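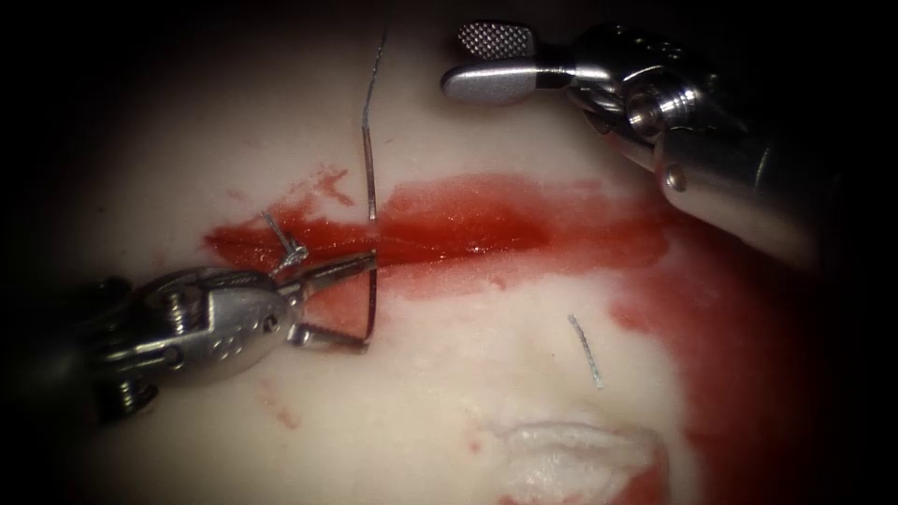

September
By Elaine Vasconcelos, Teaching Equipment

Loveck Suturing Pad, Pale Tissue

The Loveck Suturing Pad is supplied to hospitals, colleges and skills centres for the teaching of wound closure. It has a smooth, pale surface and is intended for practice with a curved needle and braided or plain thread. The pad may be bought ready cut, with a single straight incision, or uncut for departments that prefer learners to make their own.

Simulated blood is sold separately in a 700 ml bottle. It is bright red when applied thickly and turns pink where it is wiped or thinned. Instructors who wish to teach closure in a stained field should apply it along the cut before the first stitch is placed — a small amount is sufficient, and more may be added during the exercise.

The pad is soft enough for a fine needle to pass through without undue force, but it will tear if the thread is pulled hard across the edge of the cut. Learners should be shown how to follow the curve of the needle and to keep the loose end of the thread clear of the jaws of the needle driver. Brenda Pereyra, who leads the basic course at Hendbridge, advises that knots be practised on a clean pad first.

Contents and price

Each pack holds two pads and two lengths of practice thread. Needles and instruments are not included. The price per pack is 199, excluding delivery. Teaching departments may request an account through the Kotden office.

Care and storage

Rinse the pad in cool water after use and leave it flat to dry. Do not use spirit or bleach. The simulated blood may mark clothing and unsealed worktops; a tray is recommended. Pads should be stored out of direct sunlight, and thread that remains in the surface should be cut and drawn out before the pad is put away.

The pad is for teaching only and must not be used in the care of patients. Enquiries about bulk orders should be addressed to Osvaldo Benedetti at Kotden.

Related items
Loveck Suturing Pad, Uncut
Simulated Blood, Bright Red, 700 ml
Carrasco Practice Thread, Braided
Carrasco Curved Needles for Teaching
Instrument Tray with Lid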